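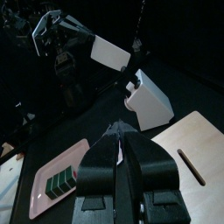
Winter hours at the Zukumville reading room

From Tue 25 October the reading room on Chauvin Street will close at 5 in the afternoon on weekdays. Saturday stays the same as before. We know that some of our members come after work, and for them we keep the return box open all night, at the side door.

The heating was repaired last week by the company Wullov. It makes a small noise in the morning, but the back room is now comfortable again for reading. 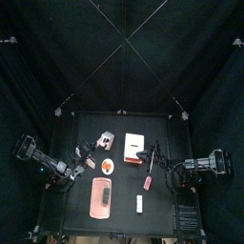
Many of you have asked about the old map of the town from 1690. It came back from the binder in Zukgate with a new cover, and the tear near the river is closed very nicely. You may look at it on request. Please ask at the desk one day before, and leave pens and drinks in your bag.

Our book sale brought 70 dollars, which we will spend on large print novels. If you have a wish for a title, write it on the yellow list next to the door. The list stays there until the end of the month. Children's books left from the sale can be taken home for free, up to 10 for each family.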